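The arm in the back unit

Posted Jun 18, 2025

Lorraine Tipoki would like it known that she did not set out to own half a share in an industrial robot. She set out to buy a bandsaw.

"It was the next lot along," she says. "I'd lost the bandsaw to a man in a fleece and I was cross. So my hand went up."

The hand cost her £1,144, split with the other members of the Binddale shared workshop, where she has rented a bench for six years and where the arm now lives, in the back unit between the carpet and the kiln people. Moving it took a hired tail-lift and most of a wet afternoon. Getting it to do anything took until spring.

What it does now is pick things out of a bin and put them in another bin. Tipoki is aware of how this sounds.

"My sister came to see it. She watched for a bit and said, 'So it's tidying.' And I said yes. Then she asked if it could do the loft."

The project is called Çınar, after the plane tree outside the flat of the member who wrote the first version of the software. He has since moved to Cadton, and left behind a folder of code with comments in two languages, one of which Tipoki can read. She has been a piano tuner for most of her working life and taught herself the programming in the evenings, with a library book and what she calls "a lot of swearing at brackets".

The hardware is a mixture of the very good and the very cheap. The arm is a KUKA. The bins are plain grey ones and have had a hard life. There is a clamp on the side where the two of them meet, which was a temporary measure.

"Everything in there was a temporary measure," she says. "The blue tape was temporary. I've grown fond of it."

The gripper is the part she worries about. The first was a kit from a firm called Trudix, and it could hold a tennis ball and very little else. The present one has a great many more linkages, and she took it apart and put it back together over a fortnight on her kitchen table, with the bits laid out on baking trays. I ask if there were any left over at the end. There is a short pause.

"Washers," she says. "Only washers."

Choosing what goes in the bin has become a hobby in itself. Her rule is that nothing may be bought for the purpose. Brushes are popular because a head and a handle want to be held differently, and anything shiny tends to cause an argument between her and the software. The metal block is her favourite villain.

"It sees a reflection and thinks it's an edge, so it goes for the edge. You can't blame it. I've walked into a patio door."

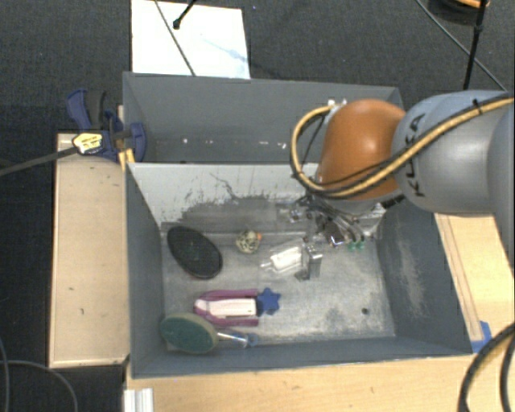

What a good night looks like

She keeps the results in a hardback notebook, in pencil. The target is 1,000 clean picks, meaning the object is lifted from the front bin and set down in the back one without being dropped, flung or squashed. At the last count she had got to roughly 14 in a row before something went wrong, and she was so pleased that she rang Cadton to say so. It was late. He was polite about it.

Her least favourite evening was the one when the arm lifted a sponge, carried it beautifully to the second bin, and declined to let go. It took her an hour to find the fault, a line she had typed herself that same morning.

"I'd told it to wait until it was sure," she says. "Well, who's ever sure?"

There are rules about being near it. The stop button goes wherever she goes, and no one reaches into the bins with the power on, including her - she admits the second half of that was added after the first week. The kiln people have asked for a louder warning beep. She has asked them for a quieter radio. Talks continue.

I ask what it is all for. She has been asked before, mainly by the other members at the point when the electricity bill is passed round. There was some talk of having it sort the workshop's box of mixed screws, which has been mixed since before she joined, but the screws are too small for the gripper and she suspects there is something sticky at the bottom.

"I like it when it gets one right," she says. "It goes down, it has a bit of a think, and up comes the brush. I've been doing this for two years and I still say 'well done' to it out loud."

She still hasn't got a bandsaw. There is another auction at the end of June, and she has promised the others that she will sit on her hands until the right lot comes up.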